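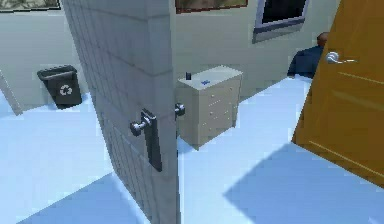 Two doors, both open.

The woman who knows where you keep the spare key

Yolanda Ccori has slept in other people's homes for most of her working life, and she talks about those homes the way some of us talk about cousins. There's the one on Pacheco Street with the moody furnace, and the farmhouse out past Sunel where the goat has opinions, and a narrow place with so many stairs that she packs a second pair of slippers for the upper floors. I had meant to stay half an hour. I stayed until the coffee was gone and she had made another pot, and I could have gone on listening well into the evening.

She started house-sitting at 35, when a neighbor, Rigoberto Guzmán, had to leave town in a hurry and asked if she would feed his cats. "He handed me the keys on the sidewalk, with the taxi already running," she told me. "I didn't know how many cats! I opened the door and they came out from everywhere, from the laundry, from behind the books. I was supposed to be there three nights and I stayed the whole of April."

Word got around after that, as it does. Rigoberto told his sister, his sister told her dentist, and before long Yolanda was turning people down, which she still hates doing. These days she keeps a waiting list in a green notebook and charges 40 dollars a night, a little more if there are horses.

I asked her what people get wrong when they leave. She laughed for quite a while.

"The notes," she said. "They write me six pages about the dog, what the dog likes on television, and then nothing about where the water shuts off. I had a pipe go once and I was on my knees under the sink with a flashlight in my teeth, calling a man in Portugal."

The man in Portugal was Rui Carvalho, who was visiting his mother and remembers the call well. "She was very calm," he wrote when I got in touch. "I was the one shouting. She said, Rui, sit down, drink some water, and tell me what is behind the paint cans." The valve was behind the paint cans. He has hired her every summer since. 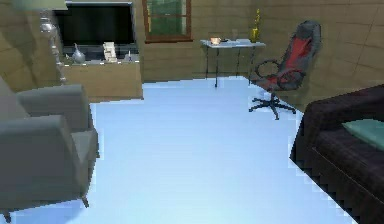 Sleeping in a strange room

The first night is the hard one, she says, even now. Every house ticks and sighs in its own way, and you have to learn which noises belong. Her habit is to walk through all the rooms before bed with the lights on, saying good night out loud — to the plants as well — and then to go to sleep with the radio very low.

She brings her own pillow, her own mug, and a jar of her mother's hot sauce. She doesn't sit in what is plainly somebody's favorite chair. "You can tell which one it is," she said. "I take the other one. It's only manners."

Does she ever get homesick? She took her time over that. Her own apartment is small and she likes it fine, but she spends only 30 or so nights a year in it, and her friend Zoila Villca waters the ferns. "So I have a house-sitter too," she said, very pleased. "And Zoila leaves me notes! She tells me I'm out of rice."

She is booked through the spring, starting with two elderly beagles, and she had to go and phone their owner about the pills.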